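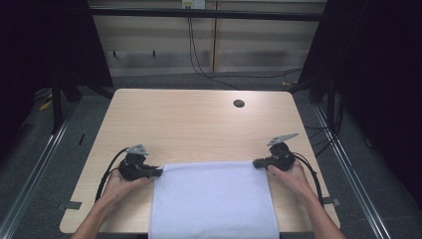 Towel handling with hand-held grippers: house rules and good practice

From the Murance open handbook, an encyclopedia of small workshop methods. Last revised 2019-10-18.

Towel handling, in the sense I use it on this page, means a person picking up, spreading and folding a towel with a pair of hand-held grippers, so that the movements can be recorded and later used to teach a robot arm. I've kept this entry going for a good while now and people keep sending me corrections (please carry on!), so what you get is a mixture of the written rules and my own opinions about them. I've tried to say which is which.

Where the rules come from

There is no single agreed standard for this sort of work, at least none that I know of. General robot safety standards cover machines that move under their own power, and a gripper in somebody's hand sits in an awkward spot beside all that. So most groups write their own. The two sets I see copied most often are the Flenimard sheet, a single page and rather bossy, and the Abella notes, which run to 36 pages and spend a surprising number of them on cables. I like both. If you're starting out, print the Flenimard sheet and read the Abella notes at home with a cup of tea.

The table

Both sets ask for a plain tabletop with nothing on it that the session doesn't need. Flenimard wants the table's position marked so it goes back to the same place every time, and I'd call that the best rule on the whole sheet – I once lost a full October afternoon of recordings to a table that had crept sideways while we were sweeping up.

Abella adds that curtains or screens should stay put for the length of a session. Changing light on pale fabric is a real nuisance, as a white towel can go grey or lilac depending on what's behind you.

Holding the grippers

Start with both hands clear of the cloth, tips open. Take a corner in each gripper, lift gently, and stop when the edge between them is straight. You don't need to pull hard! Flenimard says to keep each hold for a count before moving on, and Abella leaves it to the person doing the job. I'm with Abella here, mostly because people who count out loud start moving like clockwork.

Keep your fingers on the handle and away from the jaws. It sounds obvious, but the temptation to reach round and tidy a stray corner with your thumb is very strong, and a recording with a helping thumb in it has to be thrown out under both sets of rules.

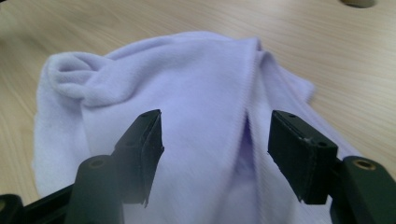
Fleecy cloth deserves its own paragraph. It bunches up, it hides its own hems, and a fold can look like a corner until you've got hold of it. Abella's advice is to pinch a ridge first and work along it until you find the real edge, and I've come round to that after years of poking about. Go in with the tips on both sides of the fold and close slowly. If you end up with two layers, let go and try again, and leave the mistake in the recording with a note beside it. Flenimard would have you delete it, and this is the one place where I think the sheet is plain wrong.

Breaks and checks

Flenimard allows 50 folds in a session, with a rest of 10 minutes after every 20. Abella sets no limit and simply says to stop when your wrists complain. Mine complain early, so I follow Flenimard.

Before each session, check the screws on the fingers, look at the tips for wear, and see that the cables have enough slack to reach the far side of the table. The Nakeck checklist (a later spin-off from Abella) adds a wipe-down of the fingers, as fluff does build up on them.

See also: cable slack; marking out a table; labelling failed attempts; cloth, choice of.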